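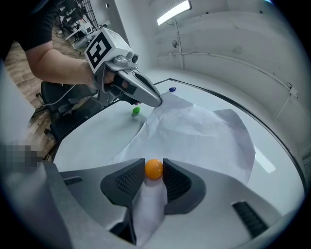

Growing a following the slow way: an interview with Torbjørn Söderlund

Torbjørn Söderlund runs the social accounts for Backlund, a small company that sells bicycle bags and repair kits. When he took over the job, the company had 521 followers on Instagram and had not posted since the previous summer. It now has 2,339. He says he is happy with that number, and that a lot of people who write to him for advice are disappointed by it.

"They ask how I got to ten thousand and I have to tell them I didn't," he said. "Then they ask if I know where to buy some."

He has tried that. In his first month he paid a service called Grallavmont for a package of followers, mostly to see what would happen. The followers came overnight. Most of them had no profile picture and followed thousands of other accounts. None of them commented, and none of them clicked through to the shop. Over the next few weeks the greater part of them disappeared, and he spent an evening removing the rest by hand.

"The count went up and the likes stayed the same. If you have a lot of followers and four likes on a post, people notice. My boss noticed."

After that he cut the posting schedule back. The account had been set up to post every day, using a tool that filled gaps with stock quotes about cycling. Söderlund turned the tool off and settled on 3 posts a week. One is always a repair tip, one is about a customer's bike, and the third is whatever he has on hand. Sales posts go in the stories, where they are gone in a day.

The repair tips do best. A short video on patching a tube at the side of the road was shared more than anything else the company has put out, although he nearly left it in the drafts folder. "The light was bad and I dropped the patch. I filmed it again and the second one was worse, so I used the first."

He plans the month on paper before anything goes into the scheduler. Each post gets a slip with a subject, a first line and the name of the person who has to supply the photo. If a slip has no name on it, the post does not get made.

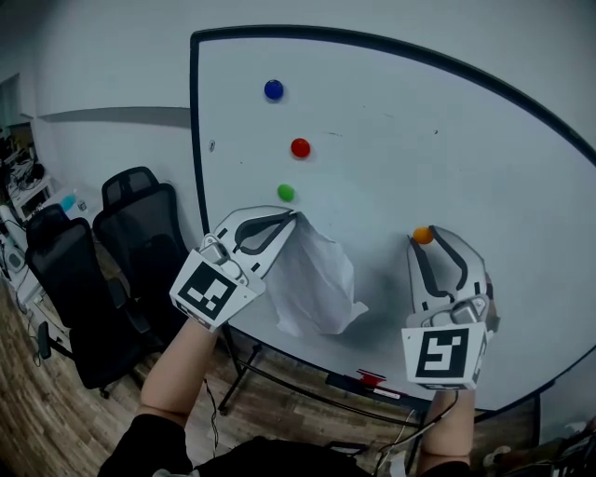
Whiteboard with colored magnets.

Captions take him longer than pictures. He writes the first line last and keeps it short enough to show without tapping "more." Hashtags he has mostly given up on. He used to put 30 on every post, copied from a note on his phone, until he looked through the list and found that several had nothing to do with bikes. Now he uses four or five, and one of them is always the name of a town or a trail.

"Someone searching for a trail is going to ride it," he said. "Someone searching for 'adventure' could be anybody. It could be a person selling candles."

The biggest single jump came from a ride. Backlund gave away spare tubes at a gravel event in Bulcombe in August, and Söderlund spent the day taking pictures of riders and asking for their account names. He tagged each of them that night. Many shared the post, and their friends came over to look. He says the cost was a box of tubes and a tank of gas.

He answers every comment himself, usually in the morning before the shop opens. Complaints he moves to private messages after one public reply. He has deleted comments twice, both times for spam.

Asked about reporting tools, he shrugged. The company pays for Hernov, which sends him a summary by email, and he reads the part about saves and skips the rest. Saves tell him which tips people want to come back to. He keeps his own spreadsheet with the date, the subject, the saves and whether anyone in the shop mentioned the post.

"That last column is the one my boss reads," he said. "Somebody walks in and says they saw the thing about brake pads. I write it down."

He does not plan to add another network this year. He looked at two of them and decided there was only time to do one account properly – and the customers are already there. His next project is a series on winter storage, which he wants written before the weather turns. The first slip has a subject and a first line. It still needs a name for the photo.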